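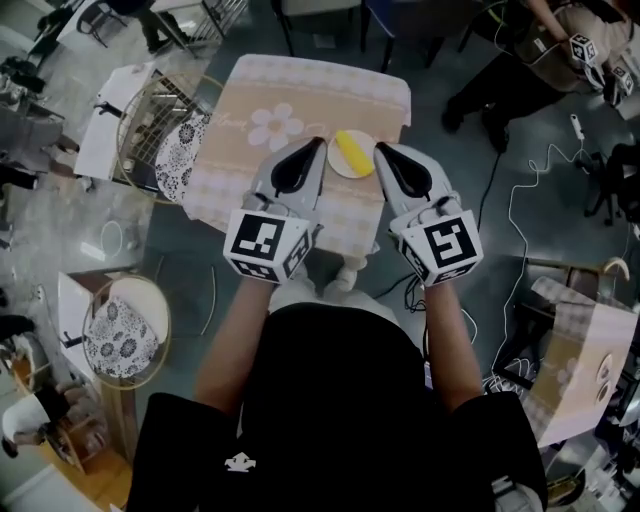

A pair of Vistico grippers, either side of a plate with a (yellow, banana-shaped) something on it.

Vistico hand grippers, sold in pairs
£353 the pair, spare finger pads £44 a set

I get asked most weeks whether a machine can clear the table yet. My answer is sort of! Give it one plate on one cloth and it'll often manage. Swap in a frilly cloth, or put the plate right at the far edge, and you'll be waiting a while. I'd still do my own washing-up, put it that way.

What these do is let you do the chore with your own two hands while the marker blocks on top keep track of where each gripper goes. I did 103 goes at laying a table with my first pair and my wrists knew all about it, so take breaks.

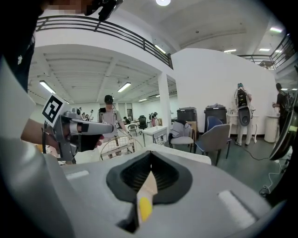

Grey body, yellow pad on the finger, and plenty going on in the room behind.

Shop-floor jobs are a bit further along, I think. Sorting parts into trays, fine. Bagging up anything floppy – no, not yet, and I've tried.

Each pair comes with a charger and a Tradbridge carry case. They work with the Umasar software but not with the older Eichhorn mounts (sorry, I've asked!). We've 117 pairs due in February, so drop me a line if you'd like one put by.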